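Setting Up and Looking After the Flollum Cell
October 17, 2019
By Casimiro Campos

1. What the cell is for

The Flollum cell is a single arm with a two-finger gripper and two cameras. One camera rides at the wrist and the other is fixed and looks at the work area. The cell is used in the Tillville lab for practice tasks with household appliances, mostly opening doors and turning knobs. My project was to take over the setup from the last group, write down how it is done, and fix what had stopped working. The task programs themselves are covered in a separate report.

When I started, the cell would run for a short time and then stop with a gripper fault. The old notes said to restart the controller (we call it Jarent, after the name on the old startup screen). Restarting cleared the fault but it came back, usually in the same part of the wrist motion.

2. Finding the fault

I logged each stop with the joint positions. Most of them happened when the wrist was turned far to one side, which pointed to the cable and not the software. I took off the cable clips and bent the gripper cable by hand with the arm held still. The fault showed up when I bent it close to the connector. The cable had been clipped too tight, so all of the bending was happening in one short section.

I replaced the cable and moved the first clip 3 inches farther back. I also added a loop of slack at the wrist joint. After this the arm was run through its full wrist range at low speed before any tasks were tried.

3. Gripper check

The gripper has to be checked closed before it is checked open, because the controller takes its zero from the closed position. If the fingers are not meeting when zero is stored, every opening width after that is wrong by the same amount. The wrist camera is the easiest way to see this.
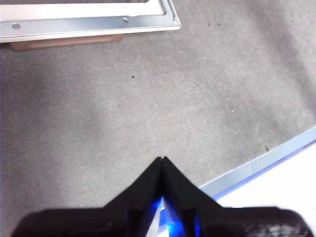
The steps I settled on are these. Home the arm. Send the close command at low force and wait for the position reading to stop changing. Look at the tips in the wrist view, then store zero. Open fully, close again, and compare the reading with the stored one. I allow a difference of 2 counts. Anything more and I wipe the finger pads and start over.

I ran 1000 open and close cycles after the cable was changed, with no gripper faults. The closed reading drifted a little in the first part of the run and then held. I don't know if that was the pads settling or the gripper warming up. I would want to log motor temperature next time.

4. Fixed camera and work area

The fixed camera was the other problem. Its bracket had worked loose, and the saved calibration no longer matched. I tightened the bracket, put thread locker on the screws, and redid the calibration with the Usmani board using 9 poses. The first try was bad – I had kept the board too flat in most of the poses. Tilting it more fixed that.

For appliance tasks the plug stays out of the outlet during setup, and the knobs are turned back by hand before each run.
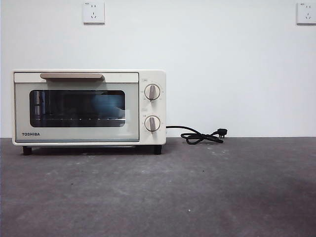
Figure 2. Toaster oven in the fixed camera view, unplugged.

The cord needs some thought too. It has to be kept clear of the planned arm path, and the planner does not know it is there. For now this is a line on the checklist. A better way would be to add a keep-out box to the planner.

5. Regular care

Before each session: look over the gripper cable, run the closed check, and compare the fixed view with the saved reference picture. Once a week: check the bracket screws and wipe both lenses. The clip positions are marked on the arm with paint pen so the next group can put them back in the same place.

The spare gripper cable was used for this repair and a new one still has to be ordered.

Last updated: October 17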